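What I read to keep up with the Ridon ceasefire

I have been following the talks over the Ridon valley since the first round broke down, and a few people have written to ask where I get my information and what I make of the latest text. I'm not a diplomat. I taught high school geography for a long time and spent two years as a civilian monitor in a different conflict, walking between villages with a notebook and a radio. That is the extent of my qualifications.

The short version for anyone new. The Drudevora government and the Brustetti Front signed a truce in June. It is the third one. The first lasted long enough for both sides to bring in the harvest and move their guns. The second was signed by a Front commander who turned out to have no say over the northern units, and those units went on shelling the Dimaculangan road the same night. The third has held better than either of them, though I would not call what is happening there peace.

The text runs to 35 pages with the annexes. Most of the coverage has been about the first four, where both sides promise to stop shooting, release prisoners and let aid trucks through. The annexes are where I would tell people to look. Annex B is a list of positions each side has to leave, 213 in all, and it gives grid references for nearly every one. The second truce had no list. It said that forces would return to "their former positions," and both sides then spent the winter arguing over what former meant.

I read Annex B with a topographic map open on the table, and it took me most of two evenings. Some of the positions are a single checkpoint with a pole across the road. Others are whole ridgelines. They count the same on paper, so when the government announces it has pulled out of so many positions, that number says very little about who can see down into the valley. As far as I can work out, the high ground above the bridge is scheduled to be vacated last by both sides. I would have put it first, but I assume it was the only order anyone would sign.

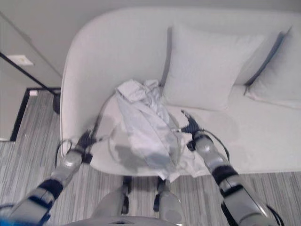 Who checks that the positions have been vacated?

A joint monitoring team does, made up of officers from both sides and a group of outside observers, and it needs 15 days' notice before it can visit any site on the list.

The notice period bothers me more than anything else in the agreement. Where I worked, we had to give two days, and two days was plenty of time to move a mortar into a barn and park a tractor in front of the door. With more than two weeks, a unit can leave, wait for the visit, have its departure written down and signed, and come back. The monitors can ask for a shorter period in an emergency, but the emergency has to be agreed to by the liaison officers of both sides, including the side being complained about.

Glenys James, who ran our sector office and has read far more of these agreements than I have, is less gloomy about it. I called her last week and we went through the annexes together. Her view is that a long notice period is often the price of getting any visits at all, and that it can be worn down. You give your notice for so many sites at once that there is always a visit due somewhere. Commanders get tired of moving things around. After a few months they start letting you in early to save themselves the trouble. She has seen that happen twice. She has also seen it fail, in a place where the monitors had only three working vehicles and the commanders knew all of them by sight.

So the number of vehicles matters, and I have not been able to find it. The budget section says transport will be "adequate to the mandate." If anybody reading has seen a figure, please send it to me.

On the prisoner exchange, things have gone faster than I expected. The lists handed over in the first round had 266 names between them. The families' association in Dimaculangan says most of those people are home. The trouble is with the people who are on nobody's list. Deolinda Quintela, who reports from the valley for a small weekly paper, has been writing about this since before the truce, and her pieces are the best thing I can recommend on any part of the subject. She goes to the same six or seven villages again and again, and so she notices when something has changed. Her last article was about a mother who has been told by the government that her son is held by the Front, and by the Front that he was handed to the government in the spring. Both offices gave her a letter saying so. Quintela printed the two letters side by side with very little comment.

The agreement does have a clause on missing persons. It is one paragraph, and it says a commission will be formed. There is no date attached to it. I went back to the two earlier texts and found the same paragraph, word for word, in both.

A couple of readers asked about the road. The Dimaculangan road is the only paved route into the upper valley, and whoever holds it decides what food and fuel cost up there. Under the truce it is supposed to be open from six in the morning until six at night, with no fees charged. Quintela reports that it is open. She also reports that truck drivers are paying for "escorts" at the southern end, and that the escorts are young men who were running the checkpoint in the same spot before it was taken down. The price of a sack of flour in the upper villages has come down since June, but it is still well above what it was before the fighting.

I was asked to say whether I think the truce will last. I don't know. When I was a monitor I was wrong in both directions. I wrote a long report explaining why one district would be the last to settle, and it was quiet within the month and stayed that way. In another I told everyone at the office that the worst was over, and we were pulled out at four in the morning in the back of a produce truck. I have been more careful since then.

What I will be watching is fairly dull. I want to see whether farmers plant the lower fields, which are in range of the ridges and have been empty for two seasons. Those people know more about the local commanders than any observer does, and seed is expensive. I want to see whether the bus company starts selling return tickets again. In my old sector the buses came back weeks before any official said it was safe, and they stopped running before the shelling started again.

I will also be looking at the first set of visit reports, if they are made public. The agreement says they will be shared with "the parties and interested institutions," and I don't think I am an interested institution. The last team's reports leaked fairly quickly, so I expect I'll get to read these too. The thing to look for is how many visits were requested and how many took place. A report that gives only the second number is hiding the first.

For those who want a reading list: start with the text itself, annexes included, and skip the preamble. Then read Quintela's articles in order, oldest first. The maps put out by the two sides are both worth having if you keep in mind who drew them. They disagree about the east bank of the river in three places, and each of those places is on the Annex B list.

Comments are open. I'm slow to answer in the mornings, and I take down anything that names a prisoner who hasn't been released yet, so please leave those names out.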